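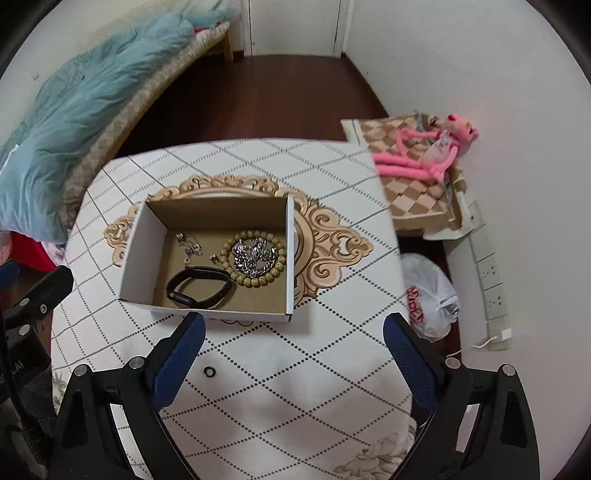 가정 내 정리 작업의 자동화 가능성을 검토하려는 기관은 먼저 대상 작업을 하나로 한정하여야 한다. 본 안내는 장신구 상자 정리를 기준 작업으로 삼아 평가 절차를 설명한다. 뚜껑 없는 흰색 종이 상자에 검은색 피트니스 밴드, 구슬 팔찌, 굵은 은색 체인과 가는 체인 목걸이가 함께 담겨 있고 작은 검은색 반지 하나가 상자 앞 식탁보 위에 놓인 상태는, 사람에게는 간단하지만 현재의 기계에는 난도가 높은 과제에 속한다. 체인은 잡는 위치에 따라 형태가 달라지며, 겹친 물건은 하나를 들어 올릴 때 다른 것이 딸려 올라오기 쉽다.

1. 작업 정의
시작 상태와 완료 상태를 문장으로 기록한다. 예: "상자 밖의 반지를 상자 안에 넣는다." "체인을 팔찌에서 분리하여 상자의 빈 곳에 놓는다." 두 작업은 난도가 다르므로 한 항목으로 합산하지 않는다.

2. 사람의 시연 기록
작업마다 시연 200회를 확보한다. 담당자는 매회 물건의 배치를 바꾸고, 떨어뜨리거나 다시 잡은 경우도 삭제하지 않고 보관한다. 무늬가 있는 식탁보와 무늬가 없는 식탁보를 모두 사용한다.

3. 기계 시험
단단한 물건, 고리형 물건, 체인의 순서로 진행한다. 잡는 힘은 가장 약한 값에서 시작하여 단계적으로 올린다. 체인이 당겨진 채 5초 이상 풀리지 않으면 시험을 중단하고 실패로 기록한다.

4. 결과 판정
사람의 개입 없이 완료 상태에 도달한 경우만 성공으로 인정한다. Jornar 시범 사업의 시험 574회 가운데 체인 분리에 성공한 사례는 67회였다. 사업 책임자 Poonam Lodhi는 반지 옮기기는 보조 기능으로 도입을 검토할 수 있으나, 엉킨 체인의 분리는 당분간 사람이 맡아야 한다는 의견을 제출하였다.

5. 보고
결과표에는 작업별 성공 횟수, 중단 횟수, 물건의 손상 여부를 기재한다. 작성한 결과표는 시연 기록과 함께 5월 말까지 Jornar 사업 담당 부서에 제출한다.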